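Lecture 11: Learning Suturing from Demonstration with Phase-Conditioned Policies

Course handout, Surgical Robotics and Automation
Reading before class: Chapter 4 of the course notes (action representations); Lab 3 write-up (camera calibration)

1. Problem statement

We want a policy that maps camera images and arm state to motion commands for two instruments closing a linear incision with interrupted stitches. Each stitch is treated as one episode. An episode begins with the needle free and ends when the thread tails are trimmed. The policy is trained only on teleoperated demonstrations, with no reward signal and no simulator.

The Narkeo task set, used in this lecture and in Problem Set 5, contains 103 demonstrated stitches on tissue pads. Recording was done on the Ikstead bench setup. Each demonstration has one fixed scene view, wrist views from both arms, joint positions, tool tip poses in the camera coordinate system, and jaw angle. Labels were added by hand after recording.

2. Phases

A stitch is divided into five phases:

P1. Needle pickup and orientation
P2. Drive through tissue
P3. Extraction and thread pull
P4. Knot tying (wrap, grasp tail, cinch; repeated per throw)
P5. Tail trimming

The boundaries between P1, P2 and P3 are defined by contact events and are easy to label. The boundary between P3 and P4 is defined by the first wrap motion and is harder. Two labelers disagreed on it by a median of 12 control steps. Treat this as the noise floor when you report boundary error.

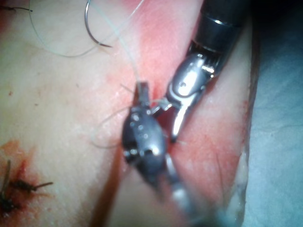

Knot tying is the phase in which tool pose alone carries the least information about task state. The same pair of tip poses can occur before a wrap, during a wrap, or after a wrap has slipped off. What separates these cases is the path of the thread. In the wrist view, the thread passes around the left side of the needle driver's wrist and the needle lies on the tissue, held by neither instrument. A state vector made of tip poses and jaw angles has no entry for either fact. The thread is also clear and close in brightness to the pale tissue, so an encoder that downsamples too early will lose it. In our ablation, cutting wrist image resolution by half had little effect on P1 and P2 and a large effect on P4.

3. Action representation

Three options were compared.

(a) Absolute tip pose in the base frame. Fails on arms with cable-driven joints, where the reported pose drifts with load and with the history of motion.

(b) Relative tip pose, each step expressed with respect to the previous commanded pose. Smooth, but errors add up over the length of a chunk.

(c) Chunk-relative tip pose, every step in the chunk expressed with respect to the measured pose at the start of the chunk. This is the default in the rest of the lecture.

Option (c) does not remove the kinematic error. It limits the error to what builds up within one chunk. Chunk length is 35 control steps, of which the first 12 are executed before the policy is queried again. Longer execution windows gave smoother wraps but late reactions when the tail was missed.

Jaw angle is predicted as a continuous value and then thresholded with hysteresis. Without hysteresis the jaw can chatter near the threshold, and a needle held near its tip is easily dropped.

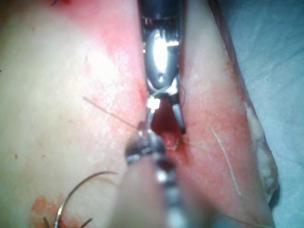
4. Architecture

The model has two levels. The upper level takes the current images and a short history and outputs a distribution over the five phases plus a set of recovery labels. The lower level takes the images, the arm state, and the selected label, and outputs one action chunk. The two are trained separately.

Recovery labels matter more than their share of the data suggests. They are:

R1. Regrasp needle
R2. Reopen jaws and retry tail grasp
R3. Move instrument away from thread
R4. Rewrap

Demonstrators were asked to introduce some errors on purpose and then correct them. The steps leading into the error are masked out of the loss, so that the policy is trained on the correction only. Forgetting this mask is the most common mistake in Problem Set 5. The symptom is a policy that opens the jaws in the middle of a needle pass for no visible reason.

The upper level runs at a lower rate than the lower level. A label may change only at a chunk boundary.

5. Camera inputs

Each wrist camera is close to its own instrument, so that instrument's shaft is blurred and takes up a good part of the image. Students often crop it out. Do not crop before checking the effect on P2, where the shaft gives the encoder a cue for roll about the tool axis.

Lighting is not uniform. Exposure is fixed for the whole session, and brightness augmentation is applied during training. Color jitter should be kept small. Strong hue changes remove the difference between stained and unstained tissue, and the policy uses this difference to find the incision line.

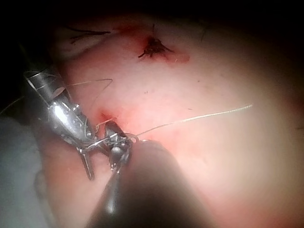

6. Evaluation protocol

Each trained policy is run for 11 stitches on pads not used in training. Every run is scored by phase, and a run that fails in one phase is reset by hand to the start of the next phase so that later phases still receive a score. Report both numbers: per-phase completion with resets, and full-stitch completion without resets. Papers that report only the first are hard to compare with those that report only the second.

Failure categories:

F1. Needle dropped outside reach
F2. Needle exits tissue off the planned line
F3. Thread caught on instrument wrist
F4. Tail grasp missed three times in a row
F5. Knot formed but loose
F6. Operator stop

F3 and F4 should be logged with the time of first contact, which is best read from the fixed view. The wrist views are often blocked at the moment of interest.
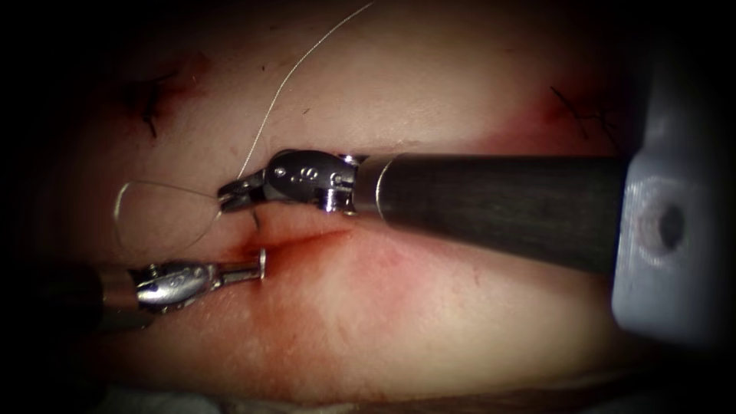 Photo: Timmermans / Zetcombe teaching archive

7. Results to know

Phase conditioning improved P4 completion over the single-level baseline and left P1 through P3 nearly unchanged. Removing the wrist cameras reduced completion in every phase, with the largest drop in P4. Removing the fixed camera had a smaller effect on completion but raised the F3 count. A likely reading is that slack thread leaves the wrist views before it snags. This was not tested directly.

Training on recovery data without the upper level gave mixed results. The policy corrected some missed grasps, but it also started rewraps when none was needed.

8. Open points

The phase list assumes a single stitch type. A running stitch has no P4 until the end and would need different labels. Thread length is not part of the observation, although it affects how large a loop can be made. Pads also differ from living tissue in stiffness, bleeding, and motion, and nothing in Section 7 should be read as a claim about clinical use.

9. For Problem Set 5

Start from the supplied single-level baseline. Add the upper level, train with and without the error mask, and report the confusion matrix for the P3/P4 boundary. Use the split file in the Narkeo folder. Do not reshuffle it; stitches from the same pad must stay on the same side of the split.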